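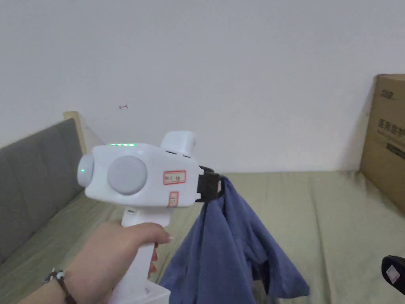
A bed in a white-walled room. Plarkdale's new ventilation rule applies to sleeping rooms in rental housing.

Plarkdale adopts overnight air standard for rental bedrooms

Rental bedrooms in Plarkdale will have to meet an overnight air quality standard under an amendment to the city housing code approved in February. The amendment sets a ceiling on carbon dioxide in occupied sleeping rooms with the door closed, and it requires owners to show compliance when a rental license is issued or renewed.

The code has until now regulated bedroom ventilation only by window area. A room passed if it had a window that opened and if the opening was large enough relative to the floor. The test took no account of whether a window could reasonably be kept open at night in winter, or of how tightly the rest of the building had been sealed.

The change follows a measurement program carried out for the housing department by Borbély, a building physics laboratory. Loggers were placed in 607 rental bedrooms over two heating seasons. Each recorded carbon dioxide, temperature and relative humidity at five-minute intervals for a week. The median overnight carbon dioxide reading was 1036 parts per million, against an outdoor background of 411 at the reference station on the water tower.

Carbon dioxide at those levels is not treated in the code as a pollutant. It serves as a tracer. A sleeping person gives it off at a fairly steady rate, so the level a closed room settles at shows how much outside air is coming in. A high reading means a low air change rate, and a low air change rate also lets moisture and odors build up.

According to the laboratory's report, the worst results did not come from the oldest buildings. Prewar houses with original sash windows generally leaked enough air to stay well under the median. The highest readings were in apartments where windows had been replaced and exterior walls insulated without any change to the ventilation. In many of these, the only mechanical exhaust was a bathroom fan wired to the light switch, and it was off for the whole night.

"The window retrofits did what they were meant to do, and heating use went down," said Senan Cullinane, who heads the code section at the housing department. "The air that used to come in around the old frames was never written down anywhere as ventilation, so when it was taken away there was no line in the permit that said to replace it."

How compliance is shown

Owners may choose between two routes. Under the design route, a contractor submits a calculation showing that each bedroom receives a set flow of outside air with its door closed. The flow depends on the number of people the room is licensed to sleep. The supply can come from a ducted system, a through-wall unit or a trickle vent paired with continuous exhaust elsewhere in the apartment. The contractor then measures the flow at each opening with a hood and files the readings with the calculation.

Under the measurement route, no calculation is needed. A logger is left in the bedroom for seven nights during the heating season, and the room passes if the average between 11 p.m. and 6 a.m. stays below the ceiling on at least five of them. Occupants have to agree to the test in writing. If they decline, the owner must use the design route.

Logger placement is specified in some detail. The instrument has to stand between knee and shoulder height, away from windows, radiators and supply vents, and out of the direct breath of anyone in bed. A nightstand does not qualify unless it is at least an arm's length from the pillow. In the Borbély program, loggers on nightstands read consistently higher than those on the opposite wall of the same room, and those readings were excluded from the median.

Door undercuts are covered in a separate paragraph. Where a bedroom depends on air moving through to a hallway, the gap beneath the door must be large enough to carry the flow with the door shut. New carpet is a common cause of failure in this respect. The department will accept a transfer grille above the door or a baffled jamb vent as an alternative, provided that the sound rating of the wall is maintained in buildings where it applies.

Noise limits

An earlier draft of the amendment had no noise limit. One was added after comments from tenants, several of whom reported that they switched off existing wall units at night or covered the grilles with tape. The adopted text requires that any mechanical supply serving a bedroom meet the airflow figure and the sound limit at the same fan setting. Manufacturers often quote the two at different settings, and the department will not accept data sheets that do so.

Stanodik, which makes through-wall heat recovery units, said in written comments that its current residential model meets both requirements on its middle setting. The company asked that the limit be measured in the center of the room, and the department agreed. A further request, to allow a higher limit for units with a timed boost function, was turned down.

Filters must be reachable without tools from inside the apartment. The owner is responsible for replacement, on the interval given by the manufacturer, and has to keep a dated record. Tenants may change filters themselves if the lease says so, but a lease cannot transfer the record-keeping duty.

Training and fees

Housing inspectors will be trained by Skillance under a contract that runs through the first license cycle. The course covers flow hood use, logger calibration and the review of contractor calculations. Inspectors will not repeat every measurement. They will check a sample of filings on site, chosen by the department's licensing software, with a higher share drawn from buildings that have had window replacement or wall insulation permits.

The license fee itself does not change. Owners who take the measurement route can borrow loggers from the department against a deposit -- the instruments used in the Borbély program have been recalibrated for this purpose. Privately owned loggers are allowed if they use an infrared sensor and have been checked against outdoor air in the month before the test. Devices that estimate carbon dioxide from other gases are not accepted.

Owners' representatives had asked for an exemption covering single rooms let in owner-occupied houses. The adopted text does not exempt them, but it allows such rooms to pass on the old window test until the first renewal after the amendment takes effect. Rooms used for short stays fall under the lodging code and are unaffected.

Existing bedrooms that fail will not lose their license at once. The owner receives a notice and has one heating season to correct the fault. During that time the room may stay occupied at its licensed number, unless the inspector also finds visible mold or surface condensation, in which case the existing moisture provisions apply and the shorter repair period in that chapter governs.

The department has posted the calculation form, the logger placement sheet and appendix 2 of the Borbély report, which lists results by building type and window age. Applications to borrow a logger open at 9 a.m. on the first working day of the heating season and are handled in the order received.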